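Our report on food containers in the shared kitchen at Madigan House

When we first settled on this subject in August, more than one of our friends asked whether there could really be a whole report in plastic tubs, and I am happy to say there was plenty! Madigan House has one kitchen for 20 students, and anybody who has lived there will know the bottom cupboard, where the lids go to be parted from their boxes for ever. Ruairí Hanrahan and I wanted to find out which shapes people like using, which ones stack, and how much space could be won back with a bit of sorting.

We emptied the cupboard on to the table one evening (it took far longer than we had planned, mostly because everybody who came in for tea had an opinion) and then took the containers one at a time. Each had a row in our notebook for shape, colour and whether its lid could be found.
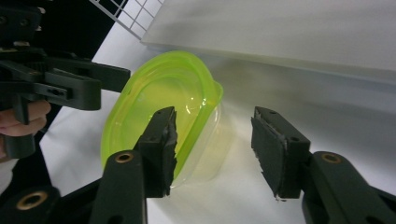

Home and Kitchen Studies, Zoltthorpe College: Student Projects

The oval container with the lime-green rim was a great favourite with both of us. It has a clear lower part, so you can see what is left of your lunch, and the bright edge makes it easy to spot at the back of a shelf. Ovals do waste a little room in the corners, though, and Ruairí was firm that square ones should have the front of the cupboard.

In the end we gave each floor its own shelf and kept lids upright in an old letter rack, which cost us nothing. We went back after 10 days and most of the lids were still there, give or take the usual wanderers.

Lorcan Buckley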